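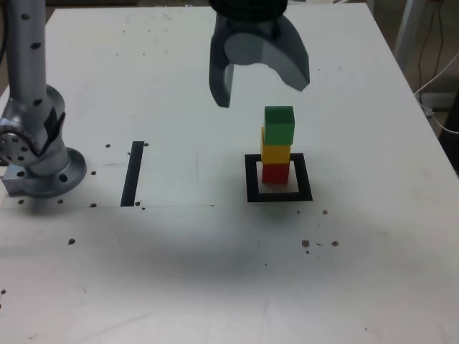
Bench, Monday: three blocks stacked, green uppermost.

Notebook entry, Monday, 2.15 pm
Subject: Bickerstaff Cup scrapbooks, conservation and indexing

Work resumed on the second scrapbook, which covers the club's rugby seasons up to the final against Garance. The binding remains weak at the spine and the volume should be opened only on the foam wedges. S. Mudaliar has completed the surface cleaning of the first 40 leaves. The newspaper cuttings are sound, but the paste used by the original compiler has darkened and shows through the team photographs on the reverse.

The crowd figure for the final is still in dispute. The Modora cutting gives 1,000 paying spectators. The match programme also has 1,000, pencilled in the margin in a later hand, and it is possible that one was copied from the other. The gate ledger would settle the matter, but the June pages are missing. The index entry will read "1,000 (press report)" until the ledger is traced.

C. Cervantes has compared the printed team sheet with the dressing-room photograph. The full-back named on the sheet did not play; his place was taken by a reserve from Flovar, whose name appears only in the caption. Both names are to be indexed, with a cross-reference. The score is given the same way in all sources and needs no note.

Loose items found between leaves 30 and 31: one ticket stub, one fixture card, one letter concerning the hire of a coach. These have been placed in polyester sleeves and numbered in sequence - the letter is folded and has not been flattened.

Outstanding:
Order further sleeves, large size.
Write to Modora regarding the ledger.
Check spelling of the referee's name before the index is typed.
Humidity reading to be entered on the wall chart at close.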